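4. Setting up the Brotero water flosser

The box promises a dentist-grade clean in 30 seconds. Ignore that and follow the steps.

4.1 Fill the 500 mL tank with lukewarm tap water. Mouthwash clogs the nozzle, whatever the leaflet from Catacutan tells you.

4.2 Push the tip in until it clicks.

4.3 Choose the lowest pressure. The dial is numbered up to 130, a scale we have yet to see anyone define.
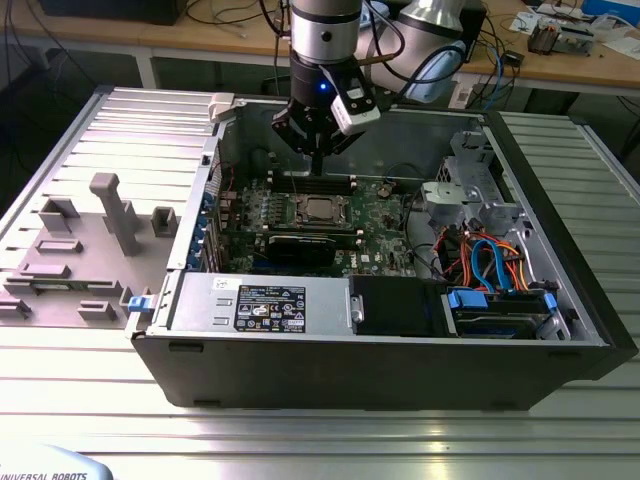
4.4 Lean over the sink, close your lips loosely around the tip, then switch on. Follow the gumline and stop briefly between teeth.

4.5 Empty the tank and leave the lid off overnight.

Note: The "whitening" tip costs more and is the same colour as the others. We found no further difference.

Caution: Some bleeding is common in the first week. If it carries on, book a check-up; a higher setting won't fix sore gums.

Caution: Don't use it near a fresh extraction until your dentist agrees.

Error code 3967 means the tank isn't seated.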